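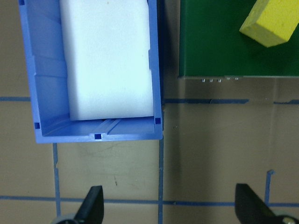

Blue bin with the foam block, sponge on the green board, April build session

Cirkden Shared Workshop, Arm Build Group
Minutes, April meeting, 7:15 p.m.

Present: Jarrah McKinnon (chair), Ilango Kulkarni (minutes), the Warkden crew, two new faces from Bollville. Welcome!

1. Last month's minutes
Accepted with one fix: the spare power supply lives on the bottom shelf, under the drill press.

2. Arm progress
Jarrah has the wrist turning smoothly after swapping the cable guide, and the difference is huge. The black fingers are staying on for now. Ilango wants to try softer tips on them before anyone prints a new set (Jarrah is all for it, as long as the old ones go in the drawer and not the trash).

3. Sorting task
Long and happy discussion. We're sticking with foam and sponge as the practice pieces, with the blue bin and the green board as the two stations. Blue tape stays as our layout lines on the tan work surface. Please don't peel it up when you clean!
Goal for the next round is 40 tries in each direction, logged on the shared sheet. The Bollville folks asked if they could run the first batch, and everybody said yes before they'd finished asking.

4. Software
Pisharody, our control program, now saves a log by itself after every run. Storage fills up at nearly 1,000 files, so clear the folder when you finish. Ilango will write a short how-to.

5. Money
$80 approved for cable, screws and finger material. Receipts to Jarrah.

6. To do
Ilango: finger tips, how-to
Jarrah: order parts, label the 3 spare motors
Warkden crew: bring the good crimping tool back

Closed 8:50 p.m. Next meeting same room, and bring snacks.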